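About Taltinmont FC

Community soccer club, est. when Lauri Laitinen got tired of driving his kids two towns over. 26 teams now, under-7s up to the over-40s who play Wednesday nights and complain about it Thursday.

Who we are

Lauri still coaches the U15 girls. Rochelle Nakamura runs registration, the schedule and most of everything else, so email her first. Two full-time staff, the rest are parents and ex-players. Last season we had nearly 4,000 people through the gate at Tikkanen Field, counting the March cup weekend when it rained sideways.

Kit and what to bring

Home shirt is green, away is white. Fleris makes both. Order by the end of March or you'll be in last years. Shin guards every session, no exceptions. Warm layers for the early kickoffs, name written inside please, the lost and found is out of control.

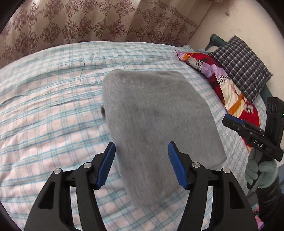 Where we play

Tikkanen Field, two grass pitches plus the small turf one behind the parking lot. Turf is molded studs only. Gate opens 8:30 am on game days. Park on the school side, not in front of the bakery, they do tow.

How we pick teams

U7 to U10, everybody plays equal minutes. No tryouts. U11 and up have a tryout in late summer and coaches post the lists the same week. If your kid misses it tell Rochelle and we'll set up a make-up session. We don't do standings for the little ones, so dont ask us who won.

The first team

Plays in the county league, finished mid-table, lost the cup semi on penalties. Manager's job is safe, before anyone starts. Need a left back badly. Training is 7 pm, come along with boots and you'll get a proper look.

Sponsors

Plulon pays for the floodlights and the U12 travel bus. Thank you Plulon. Shirt back is still open for next season, call the office.

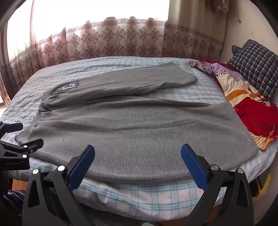 Gray fleece sweatpants with drawstring waist

Office is open afternoons. Leave a message if we're out on the field.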